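Putulov Open Readers: Everyday Machines
Chapter 7
April – by the Masis teaching desk
Print this page | E-mail this page
Search the book Go

When the Grip Lets Go

I want to start with a fault I caused myself, so you can feel better about yours. Back in Stutusville I was looking after a folding machine called Hsu, a plain two-armed thing that had been taught to handle clothes by copying people. It was lovely with towels. Then I gave it a pair of black trousers, one arm dropped its end, and the other arm carried on pulling as if all was well!

The stop button was 2 steps from my chair. I needed 22 seconds to get to it, and most of that was me staring (I'm not proud of it). By then the cloth had wound itself into the wrist joint and a motor had tripped. I blamed the motor for days. The real fault was that neither arm had any way of telling the other "I've lost it".

Clothes are nasty like that. A box stays a box when you let go of one side, but fabric slides, bunches up and hides its own edges, and dark fabric hides them even better. People sort this out without thinking, one hand making up for the other.

Dark clothes on a bed, handled with a gripper in each hand:
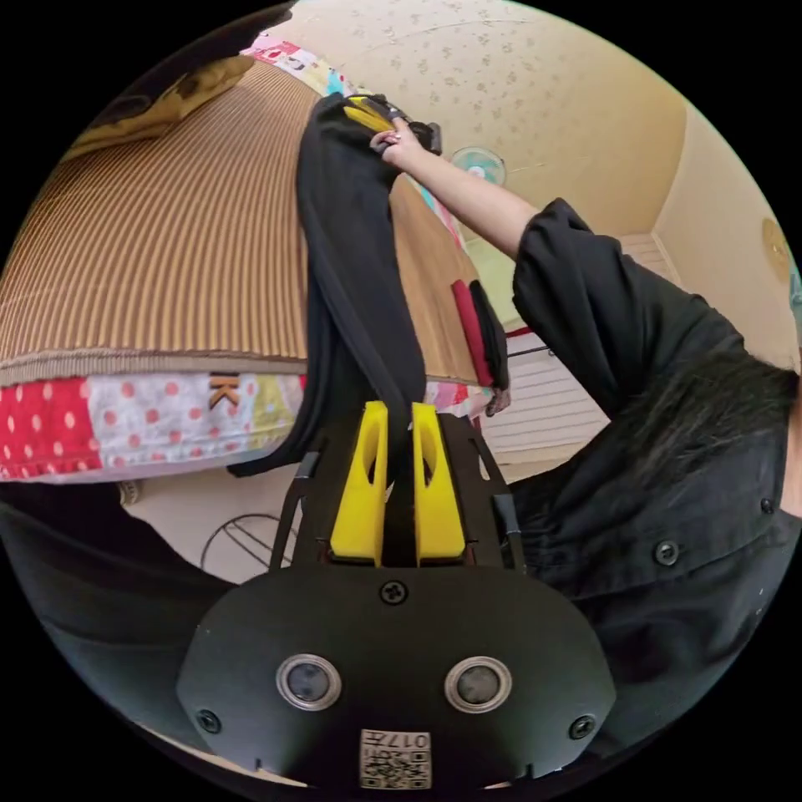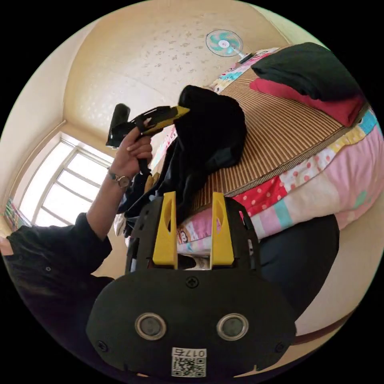
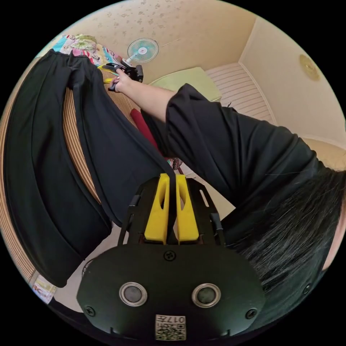

So before we open up any motors, we're going to spend this chapter on slips – how a machine might notice one, what it ought to do next, and where you should put the stop button. Start with the button. Mine is now on a cord round my neck, and I'd like you to work out where yours goes before you read section 7.2.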